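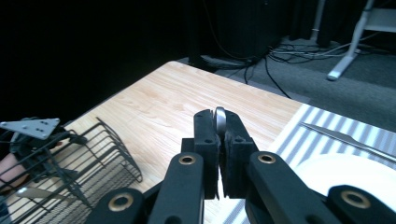
Page last changed: 1 April 2020

4. What the clerks left out

The Grodatcombe inventories have had a good press. Economic historians like them for their prices, and local historians like them for their surnames, several of which can still be found on the war memorial and over the chip shop. The present authors came to them for spoons, and were disappointed in an instructive way.

Two lists survive for the manor house, one drawn up in 1301 on the death of the lord and the other in 1373 on the death of a man who seems to have married into the debts. Both were printed by Tarmo Uibo in an edition that remains the standard one, chiefly through lack of competition. Uibo silently corrected the spelling, less silently corrected the arithmetic, and left out a page of kitchen goods on the grounds that it was "of no general interest". We have gone back to the rolls for that page. It is of considerable interest, if one's interests are low enough.

The earlier clerk is a pleasure to work with. He starts in the hall, goes through to the chamber and then down to the buttery, and one can follow him from door to door by the way his hand gets worse as the light goes. He knows the difference between a basin and a laver. He gives a value for a cracked mortar. He notes a bench with a leg missing and, a few lines later in the brewhouse, what can only be the leg. Then he reaches the cupboard where the eating things were kept and writes "item, small things for the table", gives one price for the lot, and goes home.

The later clerk does the same, in worse Latin and with a higher price.

It would be convenient to blame this on laziness, and Semple does. Her argument (set out at length, and with some heat) is that appraisers were paid by the day and small things took time. The trouble is that our clerks were not lazy anywhere else. The man who separates good hay from middling hay and middling hay from "hay" has not been hurrying. Something about the cupboard in particular made him stop, and we doubt that it was his supper.

4.1 Small things and their owners

The better explanation starts with ownership. A cauldron belonged to a house. A knife, for most of the period that concerns us, belonged to a person, hung from that person's belt and left the room when he did. A guest who arrived without one was either very grand or very badly brought up. Spoons fell somewhere between the two. They turn up in wills one at a time, left to godchildren and troublesome nephews, but they also turn up in sets that went with the hall and were expected to stay there.

A clerk charged with listing the goods of a dead man therefore had an awkward task at the cupboard. Some of what was in it was the dead man's. Some was his widow's, and she was very likely standing behind the clerk. Some had been left behind by visitors, and some had presumably been brought home from other people's cupboards in the same spirit. "Small things for the table" is a lump sum in the legal sense as well as the arithmetical one. It settles the matter by declining to look at it.

The Skorkivell papers give this some support. There the household was a religious one, property was held in common, and the widow did not arise. The cellarer's book lists spoons by metal, by weight and by the state of the bowl, and goes on to record their losses with a bitterness that has kept its edge very well. One brother is named in connection with a missing spoon on three separate occasions. Where it was clear whose the small things were, somebody could be found to list them.

Thiele objects that a monastery is a poor comparison for a manor house, and that a cellarer with a grievance is a poor comparison for anybody. We accept the second point.

4.2 The trouble with marks

One way out of the difficulty is to write on the object. Scratched initials, notches and little crosses are known on wooden and pewter wares from a great many sites, and the usual reading is that they say whose the thing was. Asante has cast doubt on this in a paper that ought to be better known. She points out that a mark cut by an owner, a mark cut by a maker and a mark cut by a bored child look much alike after a few centuries underground, and that excavators tend to find owners' marks when they have been hoping for owners.

Her caution carries over to later material with very little adjustment. Table metal goes on carrying writing long after everyone at the table has stopped reading it. Owners can live with a line of letters on a handle for decades and be quite unable to say what it spells. We tried the question on colleagues in our own department, who handle cutlery daily and inscriptions professionally, and got a set of answers that we have agreed not to publish.

Wear makes this worse. Letters on a handle sit just where hands and polishing cloths do their work, and a mark may be perfectly plain as a mark well after it has stopped being any use as a word. Venckus, who transcribed the Inico collection of table wares, records such cases as "lettered, not read". It is an honest category and, at around 200 entries, a large one. Her reviewers complained that it told them nothing. In our view it told them the thing they needed to know, which was where to stop guessing.

We have borrowed the category for this study. It is used in the tables wherever lettering is present and cannot be read with certainty, including a few places where an earlier editor read it with enormous confidence. Ramanauskas, for one, got a whole family tree out of a spoon handle, and the family has since been traced to a misprint.

The handle in Figure 3 would go down in the tables in the same way. One sees there how small such a line of letters is beside the object that carries it, and how easily a person listing the contents of a drawer might put down "fork" and move on.

Figure 3. Metal fork on a striped woven placemat, with lettering on the handle. Lettered, not read.
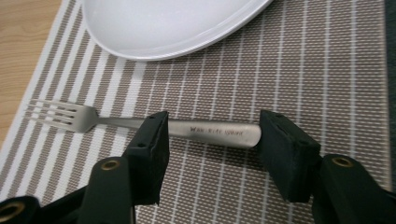 4.3 Prices, such as they are

We turn now to the money. Both clerks gave a single sum for the cupboard, and several attempts have been made to work back from it to a number of spoons. The method is to take a known price for a spoon, divide, and publish. It depends on there having been only spoons in the cupboard, all of one metal and in one state of repair, and on the clerk having wished to arrive at the truth.

Semple's figure is the most careful and we do not propose to replace it with one of our own. We note only that it supposes a household in which everybody had a spoon and the salt was kept in nothing. If the later sum is treated in the same manner, the family appears to have grown richer in tableware while selling its roof. Such families have existed. A change in the coinage between the two lists would do the job more quietly, and section 5 takes up that possibility with the brewhouse goods, for which the clerks were good enough to give us a price for each item.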